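Buscar en el blog... Buscar

Categoría: Mantenimiento de la celda / Pinzas

Cómo vuelvo a poner a cero las dos pinzas (y por qué ya no lo hago con prisas)

Me lo ha pedido Lungile tres veces y la tercera fue por escrito, así que toca. Este es el procedimiento que sigo cuando cambiamos los dedos de las pinzas en la celda Rurkura, la de dos brazos con la mesa de madera. Vale también para cuando una pinza empieza a cerrar "rara": aprieta de un lado antes que del otro, o se queda corta con cosas finas.

Aviso: lo cuento tal como lo hago yo, con mis manías incluidas. El manual tiene otro orden y seguramente sea más elegante, pero con el suyo siempre acabo quitando una tapa que ya había puesto.

Lo que saco del cajón antes de empezar

Llave Allen de 2,5 y la de 3, un paño sin pelusa, alcohol isopropílico, la galga de espesores, fijador de roscas flojo (el fuerte NO, por favor, que luego viene Anel a sacar tornillos con cara de pocos amigos) y el cuaderno de la celda. Ah, y una bandejita con borde para los tornillos. Perdí uno debajo del carril y tardé más en encontrarlo que en hacer toda la calibración.

1. Parar y quitar energía

Primero llevo los dos brazos a la posición de servicio desde la consola, con las pinzas abiertas. Luego paro el programa, pulso la seta y bajo el interruptor del armario. Pongo mi candado y me guardo la llave en el bolsillo. Antes de meter las manos intento mandar un movimiento desde la consola; si no responde nada, sigo. Cuando trabajamos dos, dos candados, aunque el otro solo venga a sujetar la linterna.

2. Desmontar los dedos

Cada dedo va con dos tornillos. Aflojo los dos un poco y después los saco del todo, alternando, para que el dedo no se quede torcido contra la guía. Marco cada pieza con un puntito de rotulador de pintura en la cara de atrás: uno para el brazo izquierdo, dos para el derecho. Parecen iguales, pero después de un tiempo de uso cada dedo se ha asentado en su sitio y si los cruzas se nota.

Con el dedo fuera limpio la guía con el paño y alcohol. Nada de aire comprimido, que mete la suciedad más adentro. Si el carro se mueve a tirones con la mano, no sigo: eso ya es cambiar la guía y es otra entrada (que le debo a Mirela desde hace siglos).

3. Montar y apretar

Presento el dedo, pongo los tornillos a mano hasta que hacen tope, cierro la pinza a mano para que las puntas se alineen solas y aprieto en dos pasadas. Con la galga compruebo que no quede luz entre las puntas. Si queda más por abajo que por arriba, aflojo y repito. A mí la segunda pinza me sale casi siempre a la primera y la primera casi nunca, no sé qué me pasa.

4. El cero

Ahora sí: saco candado, rearmo y abro el programa de ajuste, el Trestus. Para cada pinza:

- Abrir del todo y esperar a que se estabilice la lectura.
- Cerrar despacio, sin nada entre los dedos, hasta contacto.
- Guardar ese punto como cero.
- Abrir y cerrar otra vez para ver si repite.

En nuestra celda la lectura en bruto con la pinza cerrada fue 81 en la izquierda y la de abierta 458. En la derecha la de abierta se quedó en 394, y ahí fue cuando Karabo me preguntó si había mirado el cable. No lo había mirado. Estaba pellizcado en la muñeca y no dejaba abrir hasta el final. Lo recoloqué, repetí el cero entero (entero, no solo la apertura) y quedó bien. Apuntad siempre los valores en el cuaderno, que gracias a eso se ve enseguida cuando algo se desvía.

5. La prueba con cosas de oficina

Los cubos de prueba están muy bien para el informe, pero yo me fío más del material de escritorio: hay cosas finas, cosas redondas que ruedan y cosas con formas incómodas. Coloco todo en la mesa con los brazos apartados y voy pieza por pieza. 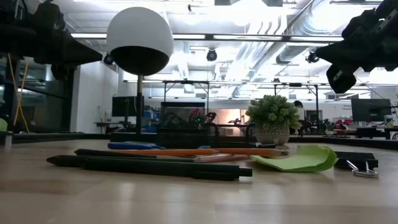
La mesa de pruebas, con bolígrafos, lápices, notas adhesivas y la pinza sujetapapeles.

Empiezo por el rotulador azul, que perdona bastante. Después los lápices y al final los bolígrafos negros, que tan juntos obligan a entrar con la punta del dedo bien alineada. Las notas adhesivas las dejo para cuando todo lo demás va fino: si el cero está alto, el dedo resbala por encima y no coge nada. Con el sujetapapeles pruebo a agarrar por el cuerpo y luego por una de las asas de alambre.

Hago 14 agarres por brazo. Si falla uno suelto, lo repito; si fallan dos con el mismo objeto, vuelvo al punto 4.

6. Cerrar

Guardo la configuración con la fecha en el nombre, limpio otra vez las puntas y repaso los tornillos tras la primera tanda de trabajo, con candado puesto de nuevo. Nesma además les hace una raya de pintura para ver de un vistazo si se han girado. Se la he copiado.

Si usáis dedos Naidoo, de los largos, el par de apriete es otro, mirad su hoja.

Entradas relacionadas
Cables en la muñeca: por dónde pasarlos
Copia de seguridad de Trestus antes de actualizar
Engrasar el carril de la celda Rurkura
Dedos Zoltness: primeras impresiones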